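Gäste länger im Ort halten
Ein Gespräch mit der Leitung der Tourismusstelle Turkotthorpe

Seit dem Frühjahr führt die Gemeinde Turkotthorpe ihre Gästeinformation, die Zimmervermittlung und die Betreuung der Wanderwege unter einem Dach zusammen. Die Leitung der neuen Tourismusstelle hat sich den Fragen der Redaktion zur ersten Saison gestellt.

Ausgangspunkt der Neuordnung war nach Auskunft der Leitung die kurze Aufenthaltsdauer. „Die meisten Gäste blieben bisher 2 Nächte und reisten dann an die Küste weiter“, heißt es. „Das ist für die Vermieter aufwendig und für die Gastronomie schwer zu planen.“ Gegenwärtig stehen in der Gemeinde 420 Gästebetten zur Verfügung, verteilt auf Pensionen, Ferienwohnungen, zwei Hotels und den Campingplatz am Shboul.

Unterkünfte und Buchung
Die Vermittlung läuft über das Buchungssystem Lestex, das die Gemeinde zunächst für eine Probezeit eingeführt hat. Anfangs gab es Vorbehalte, vor allem bei Vermietern, die nur ein oder zwei Zimmer anbieten. „Wir haben Verständnis dafür, dass ein Haus, das seine Stammgäste seit Jahrzehnten telefonisch annimmt, seine Abläufe nicht in einer Woche umstellt“, sagt die Leitung. Telefonische Anfragen würden daher weiterhin entgegengenommen und durch die Tourismusstelle in das System eingetragen. Eine Verpflichtung zur Teilnahme bestehe nicht.

Auf die Frage nach der Preisentwicklung verweist die Leitung auf die Zuständigkeit der einzelnen Betriebe. Die Kurabgabe bleibe im kommenden Jahr unverändert; über eine Ermäßigung für Familien werde im Oktober beraten.

Wege und Ausflugsziele
Besonders gefragt war der Rundweg über den Tetutton, dessen oberer Abschnitt im Mai neu beschildert wurde. Die Zählstelle am Einstieg erfasste in der Saison rund 3.000 Wanderer. „Der Parkplatz am unteren Tor ist dafür nicht ausgelegt“, räumt die Leitung ein. Vorgesehen sei deshalb ein Pendelbus ab dem Rathaus mit 20 Plätzen. Die erste Fahrt solle um neun Uhr beginnen, die letzte Rückfahrt sei noch mit dem Fahrplan der Regionalbahn abzustimmen.

Am Shboul bleibt der Uferweg bis zum Bootshaus geöffnet. Das Stück dahinter wird im Winter ausgebessert. Hunde sind dort ganzjährig an der Leine zu führen.

Gastlichkeit in den Häusern
Bei der Bewirtung setzt die Gemeinde auf das Frühstück und den Nachmittagskaffee in den Pensionen. „Viele Gäste schreiben uns, dass sie gerade wegen dieser Stunde am Tisch wiederkommen“, berichtet die Leitung. Ein einheitliches Angebot sei nicht beabsichtigt, jedes Haus decke nach eigener Art.

Die geblümte Tischdecke mit der Nelke in der Mitte und die Tassen darauf gehören für sie ebenso dazu wie der neu eingerichtete Frühstücksraum eines Hotels. 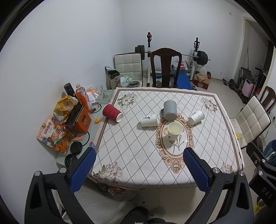
Ausblick auf den Winter
In den Wintermonaten ist die Tourismusstelle vormittags geöffnet. Das neue Gastgeberverzeichnis wird derzeit zusammengestellt; Vermieter können Änderungen ihrer Angaben schriftlich oder persönlich im Rathaus mitteilen. „Wir bitten darum, auch Ruhezeiten und Betriebsferien anzugeben“, so die Leitung. Das Verzeichnis liegt nach Erscheinen kostenfrei in der Gästeinformation aus.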